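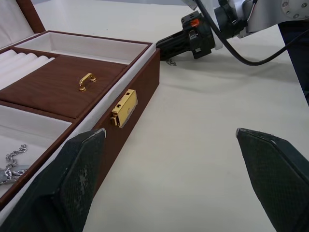
Keeping chains from tangling in a jewelry box?
Posted by Kestton

I have a brown box with a white lining, ring rolls and a lift-out tray, and I just love it, but my chunky silver chain ends up in a heap with my thinner ones. Where do you all keep yours?

Hậu Tăng
Oh, I feel for you! Give the heavy one a compartment to itself and hang the fine ones inside the lid, if yours has little hooks or loops up there.
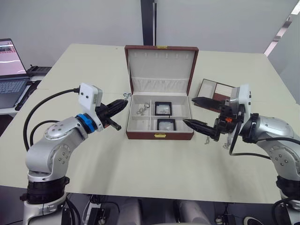 Fasten each clasp first, too, or they'll knot anyway (ask me about last December).

Gula
drinking straws. works for thin ones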